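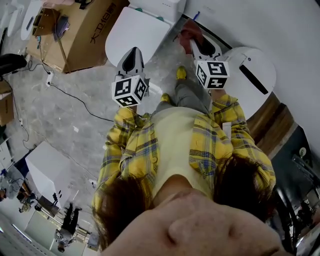

2019-09-17, Edville workshop

Washroom work, and I am more excited about it than I expected to be. The plan with Kulano is to hand over the dullest part of the night shift at the Moriarty building to a machine, a bit at a time, starting with toilet lids and cloths. For that we need a lot of examples of a person doing the job with the same kind of hands the machine will have. So: a pair of hand-held grippers, marker cubes on top, the toilet straight ahead on the concrete with its lid down, and the red cloth on the floor next to it. Standing height makes a real difference. With the grippers pointing down and forward you want to bend at the knees, and everybody bends at the back.

Notes on the grippers. The cubes have to stay in view, so no tucking the elbows in and no turning the wrist all the way over. People pick this up fast! One of the cleaners from the Moriarty night shift had it in under ten minutes and then started correcting me. She holds the cloth by a corner and lets it drop open before it touches anything. I had been grabbing it by the middle like a dishrag. Changed my own way on the spot, and I think we should do it her way in all the runs from now on.

Runs so far on the lid: 50, counting the ones where I dropped it. Lid up, wipe the seat, lid down. Twelve of them I would throw out (lid slipped out of the jaws, or I covered a cube with my forearm). The rest look usable. The slips nearly all come when I reach for the front edge dead center. Coming in from the side is better, a little ugly but better.

TO TRY: softer pads on the jaws. Also wetter cloths. A damp cloth and a soaked one are two different jobs and we have only done damp.

The cable. I want it taped down or run along the wall before the next session. When you are looking at your grippers you are not looking at your feet, and I nearly went over it twice. Same goes for the paper on top of the big cardboard box, which slides if you brush against it. Whoever is in first, please find it another home.

Now the part I keep thinking about, which is the people. We sat down with the Moriarty crew in July, and the talk was much better than the one I had prepared for. I had slides about minutes saved. They wanted to talk about knees. A round of the building means kneeling in seven washrooms, and the kneeling is the part that sends people home sore. If Kulano takes the bowls and the seats and a person keeps the sinks, mirrors and supplies, that is a different shift. It is also a shorter list of tasks, and they saw that right away. Somebody asked what happens to the hours. I said I did not know, and I wrote the question down, and it is still open. Zundance has to answer it, since they hold the cleaning contract. I have asked them to do it in writing before we put anything in the building.

What I can say from the bench is that the job does not vanish, it moves. Someone has to swap the cloths, look over the floor after the machine has been through, and deal with whatever it refuses to touch (there will be plenty). That is skilled work and I would like it to be called that and paid like that. The crew know which lids are loose, which soap leaves a film, which doors stick. None of it is in our data. I have started a page at the back of this book for it, and it has grown faster than any other page in here.

One worry. If we ask the cleaners to come in and do demonstrations, those are paid hours at the full rate, on top of their shift and never in place of it. Two of them have said they would like to come regularly. I would love that. Their runs are smoother than mine by a mile, and you can tell from across the room.

Session length: cut it to roughly 12 minutes, then put the grippers down. Past that my forearms go and the wipes get sloppy - short, lazy strokes that we do not want the machine to learn.

Next time:
lid from the side, left hand only
same again with the right
cloth pickup by the corner, from the floor and from the tank
lid already up at the start, so it learns to leave it alone
ask Zundance again about the hours

Batteries on charge, log sheet is in the gray folder.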